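Home Explainers Try It Club Pages Ask Us

How a Robotics Club Teaches a Robot to Pick Things Up
September 9, 2018
By Mbali Naidoo

Picking up a sock is easy for you. Your eyes find it, your hand opens, your fingers close, and you are already thinking about something else. For a robot, every part of that job has to be learned.

The Hudik club is a robotics club for students. This year its project is called Ovton, and the goal is to help a robot arm tidy a bedroom. The students began by doing the tidying themselves, using grippers they hold in their hands.

A hand-held gripper has two fingers, called jaws. You move it to the thing you want, close the jaws, and lift. A camera on the gripper records what the job looks like from right behind the jaws. One recording of one job is called a demonstration. The computer studies many demonstrations and looks for what they have in common. 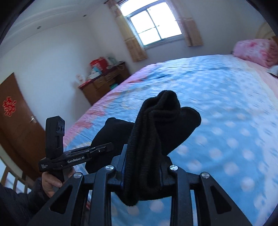 A black sock held between the jaws of a gripper, with a second gripper at the left.

Soft things are the hardest. A block has the same shape each time you grab it, but a sock can be flat, folded or rolled into a lump. If the computer only ever saw flat socks, it might not know what to do with a lumpy one. So the students drop the sock a different way before each try.

The club's goal for the project is 232 demonstrations. By the end of July they had 96. Dong-geon Hyun, who is 12, keeps the club's notebook. He writes down the object, the room and whether the try went well.

"Slow is better," he says. "If you go fast, the picture gets blurry and you have to do it over."

Bedrooms are good places to practice because they are full of cloth. Quilts wrinkle, pillows slide, and curtains change how much light comes in. A robot that has only seen a bare table in a classroom can get mixed up by a patterned quilt – it has to work out where the object stops and the bed begins.

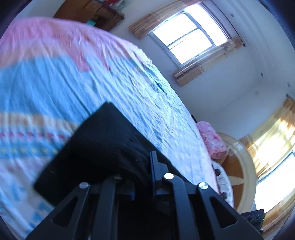 Light matters too. A bright window can make dark objects harder to see, so the students record at different times of day. They also trade places, so that the computer does not learn just one person's way of moving.

When the recordings are done, the club sorts them. Tries with mistakes go in a separate folder. The rest are used for training, which means the computer practices guessing the next move and checks its guess against what the student did. After that comes the test with the robot arm. The club will start with some 50 tries using socks, and then move on to towels.

Contact | Copyright 2018 Gurkum | Back to top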